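Inicio | Curiosos | Máquinas | Experimentos | Buzón

Cómo se le enseña a un robot a coger una botella (y por qué se tarda tanto)

Por Gus Rosenthal

Compartido 94 veces

Tú coges una botella de agua mientras miras otra cosa, hablas con tu hermana y piensas en la merienda. No tiene ningún mérito, o eso crees. En el club de robótica del colegio Mimari llevan desde abril intentando que un brazo mecánico haga lo mismo, y te aseguro que allí a las botellas se les tiene mucho respeto.

El club se reúne por la tarde en un aula que antes era de plástica. Tienen entre diez y trece años, comen galletas lejos de los cables (es la norma número uno, y la única que se discute) y han bautizado el robot con el nombre de Brarberg. Querían un nombre de vikingo. Les salió uno de estantería, pero ya estaba escrito en la pizarra y así se quedó.

Brarberg es un brazo con una pinza de dos dedos al final. Dos. Tú tienes diez, y aun así se te caen los vasos, así que conviene no reírse de él demasiado pronto.

¿Qué ve un robot?

Cerca de la pinza lleva una cámara pequeña. Imagina que tuvieras un ojo en la muñeca: cada vez que estiraras el brazo, el mundo entero se movería contigo. Si giras la mano, la mesa se tuerce. Si te acercas a una manzana, la manzana se hace gigante. Tú te marearías. Brarberg no se marea, aunque tampoco sabe lo que es una manzana.

Para él, una foto es una cuadrícula enorme llena de números. Cada cuadradito, que se llama píxel, tiene unos números que dicen cuánto rojo, cuánto verde y cuánto azul hay en ese punto. En ninguna parte pone «botella». Eso hay que enseñárselo.

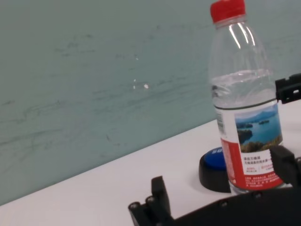 Y aquí viene la primera faena. Una botella de agua es de las cosas más antipáticas que le puedes poner delante a una cámara. El plástico es transparente, y lo transparente tiene la mala costumbre de parecerse a lo que tiene detrás. Además brilla, y los brillos cambian de sitio en cuanto la cámara se mueve un poco. El agua, por su parte, dobla la luz y deforma lo que se ve a través de ella. Haz la prueba con un lápiz dentro de un vaso: parece roto. Pues un ordenador se lo cree.

Por suerte, las botellas suelen llevar tapón y etiqueta, y eso ya es otra cosa. Un tapón rojo es una mancha de color que se encuentra bien. Una etiqueta tiene bordes y dibujos. En el club dicen que la botella es «un tapón y una etiqueta con un fantasma en medio», y no me parece mala definición.

Aprender copiando

Hay varias maneras de enseñar a un robot. Una es escribirle todas las instrucciones: avanza tanto, baja tanto, cierra. Funciona de maravilla hasta que alguien mueve la botella cuatro dedos a la izquierda. Entonces el robot va muy decidido al sitio de siempre y agarra un buen puñado de aire.

En Mimari usan otra: la imitación. Un alumno maneja el brazo con un mando y hace el movimiento completo. Mientras tanto, el ordenador guarda lo que ve la cámara y lo que hace el brazo en cada momento. A cada intento guardado lo llaman demostración. Después de muchas demostraciones, el programa empieza a relacionar una cosa con la otra: cuando veo esto, la mano hace aquello.

Si lo piensas, es como aprendiste tú a usar la cuchara, solo que tú, de paso, te pusiste perdido de puré.

¿Cuántas demostraciones hacen falta? El primer grupo pensó que con 30 iba sobrado. El robot aprendió con ellas a acercarse a la botella y quedarse allí, pensativo. Ahora tienen 61 y quieren llegar a unas 1.000 antes de que acabe el curso. He hecho la cuenta de las galletas y no salen.

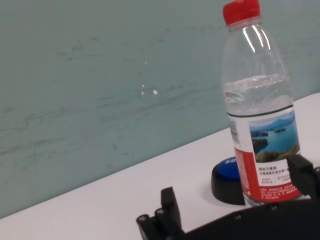 La botella, el pulsador azul y los dos dedos de la pinza, vistos desde la cámara.

¿Y para qué sirve moverlo todo?

Si en todas las demostraciones la botella estuviera en el mismo punto exacto, el robot podría aprender una tontería: que hay que ir siempre allí, haya botella o no. Los programas son muy buenos alumnos y muy tramposos, las dos cosas a la vez. Por eso el club cambia la posición entre un intento y otro, y también la altura del brazo y la cantidad de agua.

Tener dos objetos juntos complica el asunto. Cuando uno tapa un trozo del otro, la cámara solo recibe el trozo que asoma. Tú ves medio botón y sabes que la otra mitad sigue existiendo. Esto te parece evidente, pero de bebé no lo tenías nada claro, y por eso te hacía tanta gracia que alguien se escondiera detrás de una servilleta.

Los científicos llaman a esto oclusión. Puedes usar la palabra en la cena y observar las caras.

La parte de apretar

Supongamos que Brarberg llega a la botella. Queda cerrar los dedos. Si aprieta poco, se le resbala. Si aprieta mucho, la botella se arruga y, si el tapón no está bien puesto, el aula de plástica vuelve a ser de acuarela. Tu piel nota enseguida que algo se escurre y tus músculos corrigen solos. Brarberg no tiene piel, así que hay que ajustar la fuerza probando, apuntar el resultado en una libreta y volver a probar.

La libreta del club es mi parte favorita. En una página pone: «Intento bueno». En la siguiente: «Intento bueno, pero con la botella equivocada».

Pruébalo en casa

Busca una botella de plástico cerrada y con algo de agua. Ponte un guante grueso de cocina y usa solo el pulgar y el índice. Cierra un ojo. Ahora pídele a alguien que cambie la botella de sitio mientras no miras, y cógela de un solo movimiento, sin corregir a mitad de camino. Repítelo con la botella llena y después casi vacía. Apunta cuántas veces lo consigues y no hagas trampas con la libreta.

Cuando te salga bien, acuérdate de que tú llevas toda la vida practicando. Brarberg empezó en abril.

Más en Máquinas
- Horkska, el robot que solo sabía girar a la derecha
- ¿Por qué los ascensores no se aburren?
- Proyecto Daher: un invernadero que se riega cuando quiere
- Cómo hacer una pinza con cartón y cuatro pajitas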